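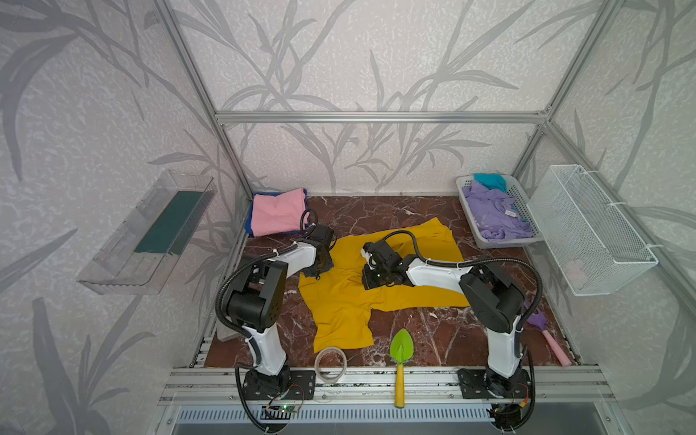
Flistell marble-pattern surface sheet, reddish brown
Item 3972

Flistell says this sheet will "transform laundry day". It's a sheet with a marble pattern on it. You lay it down and fold clothes on it, and we stock it because people kept asking for one in a colour other than white.

What we can say in its favour: pale and bright clothes show up well against the reddish brown, so you can find a sleeve or a hem without hunting for it. A yellow T-shirt is easy. Navy or brown we're less sure of - Teodor Neagu in our Lurnside shop thinks it's fine, I don't.

The maker also claims it "resists creasing". The sheet may. Your shirts will crease as they always did.

Width 80 cm. Sold singly or in packs of 8. Trim with ordinary scissors. Tape not included.

The leafy grey wall panels are a separate line, item 2534, and are priced per panel. Ask for a sample first, as the print is larger than most people expect.

Returns accepted if uncut.

Page checked 2013-03-29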